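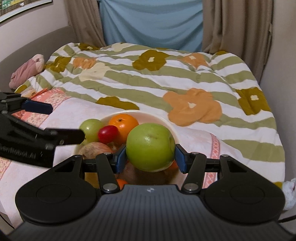 Section 3. Fruit Bowl Task: Setting Up and Recording

Read this section before your first session at home. Club members work in pairs or alone, using the two hand-held grippers from the Brodeck kit.

Before you start

1. Put the bowl on a flat, steady surface. A made bed is fine if the cover is pulled smooth. Low tables also work.
2. Load the bowl with fruit of different sizes. Include at least one large apple and one mandarin.
3. Wipe the gripping pads with a dry cloth. Do not use spray cleaner.
4. Route any cable off to one side, where your arms will not cross it.
5. Open the Zarker logger and enter your team number. Check that both grippers show as connected.

Recording a pick

1. Hold one gripper in each hand with the fingers open.
2. Press Start and wait for the tone.
3. Bring one gripper down over the fruit you have chosen. Close slowly until the pads touch both sides.
4. Lift straight up until the fruit clears the rim of the bowl. Hold for 3 seconds.
5. Lower the fruit back into the bowl or set it down beside it. Use the same choice for the whole session.
6. Open the fingers fully before moving away.
7. Press Stop.

Use the second gripper to steady the bowl or move a smaller piece out of the way. It may also make the next pick. Do not let the two grippers hold the same piece in this task. Handovers are covered in Section 4.

CAUTION: Keep fingers and hair away from the linkage while the gripper is closing.

CAUTION: Stop if a piece of fruit splits. Juice gets into the pivots and is hard to clean out.

Note: A dropped fruit is not a failed recording. Leave it in and mark it "drop" in the logger.

Note: If the logger shows error 481, the left gripper has lost its connection. Error 486 is the same fault on the right. Close the logger, plug the gripper back in and start a new file.

After the session

Record 7 picks per session. Upload the files to the Gisau folder by Sunday at 6 p.m. and return both grippers in their case. Report loose screws to Stelios Sarantis before the next meeting. Do not tighten them yourself.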